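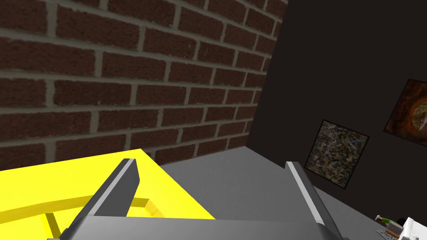 Reddish-brown brick, pale mortar, running bond (a render).

Kekthorpe Bonds

Hi, and welcome to my brick pattern collection! I started this because I wanted to know why the garden walls in Kekthorpe look so different from the ones one town over, and then I couldn't stop. What you get here is a pile of notes on how bricks are laid, plus a small set of plain text files you can use for drawing, model building, quilting (yes, really, two people have asked) or just settling an argument with your brother-in-law.

What's in the folder

bonds.csv — the main table, 126 rows, one per wall
glossary.txt — words like header, stretcher, closer and course
patterns/ — 57 text drawings, made with dashes and pipes so they open anywhere
old/ — my first try, kept out of stubbornness

Columns in bonds.csv

wall_id: a number I made up, starting at 100
street: the street name, or the nearest one if the wall is down an alley
bond: running, English, Flemish, stack, common or "odd"
mortar: light, medium or dark, judged by eye on a dry day
joint: flush, recessed or raised
notes: whatever I felt like writing, sorry

A word about "odd." I use it for any wall where the pattern changes halfway along. Stakitska Lane is full of these and I love every one of them. There's a wall behind the old Brakik bakery that goes from Flemish to running bond and back again, and I have spent far too many lunch breaks looking at it.

How to use it

Open the CSV in any spreadsheet program. The separator is a semicolon, as my notes are stuffed with commas. If your letters look funny, pick UTF-8 when you import. The pattern drawings need a fixed-width font or they lean over like a bad fence.

Known problems

Rows 100 to 200 of wall_id have gaps where I threw out duplicates, so please don't treat the numbers as a count. Painted walls are a mess, too — I can usually tell the bond but I'm guessing at the mortar. And the Skinner Street rows were done at dusk in November, so "dark" there may only mean medium.

Changes

May: added the joint column, fixed the spelling of Stakitska in every single row, split common bond out from running.
Before that: I didn't keep track.

License

Use it for anything you like. A link back is nice. If you find a mistake, open an issue and give me the wall_id, and I'll go take another look the next time I'm walking that way.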